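How to Strip and Sort a Bed Before Wash Day
By Lizelle Mtshali
Filed under: Bedroom, Laundry

Stripping a bed takes a couple of minutes. Sorting what comes off it takes longer, and most laundry trouble starts there. A plush blanket that goes in with the sheets leaves fuzz on everything, and a fitted sheet will swallow socks and pillowcases and keep them damp in the corners. This is the order I use at home.

What you need
A laundry basket or two
A clear chair or the top of a dresser
A lint brush
Stain remover, if you use one

Step 1. Clear the top of the bed
Take off any clothes that have collected there. Clean ones go on the chair, worn ones in the basket. Check pockets now. Pillows come off next, and the cases come off the pillows. Turn each case inside out and shake it.

Step 2. Open the window and pull the curtains back
Daylight shows stains that a ceiling light misses. I do beds at 9 in the morning for this reason, but any time the sun reaches the room will do.

Step 3. Deal with the heavy blanket
Plush and velvety blankets don't need washing as often as sheets. I do mine every 3 months, more in winter. Run your hand over the pile in one direction and then the other. If it feels flat or sticky, it's time. If not, brush it, shake it outside and air it for 30 minutes over a rail. Don't iron it, and keep it out of a hot dryer. Patterned blankets should be washed alone the first 2 times in case the color runs.

Step 4. Separate the sheets
Sheets tend to come up in one bundle, especially if you have slept with more than one. Find an edge of the top one and pinch it. Pull it toward you slowly and let the others stay where they are. If it catches, go to the other side of the bed and loosen it from there. 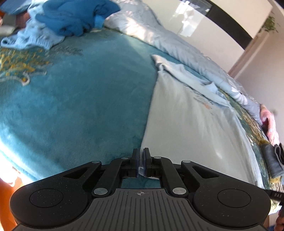 Once a sheet is free, hold it by two corners and look it over on both sides. Treat any marks before you fold it, and leave the stain remover on for as long as the bottle says. Whites go in one pile and pale colors in another. If a sheet has printing on it, turn that side in and use a cool wash.

Step 5. Load the machine
Put sheets in one at a time, loosely. Don't wrap them around the drum. Stop at three quarters full. The blanket goes in by itself later, on a gentle cycle with half the usual detergent and no fabric softener.

Step 6. Air the mattress
Leave the bed bare while the wash runs. Vacuum the seams and under the edge of the frame.

Dineo Mofokeng wrote in to ask about wool blankets. Those need a different method, and I'll cover it in September.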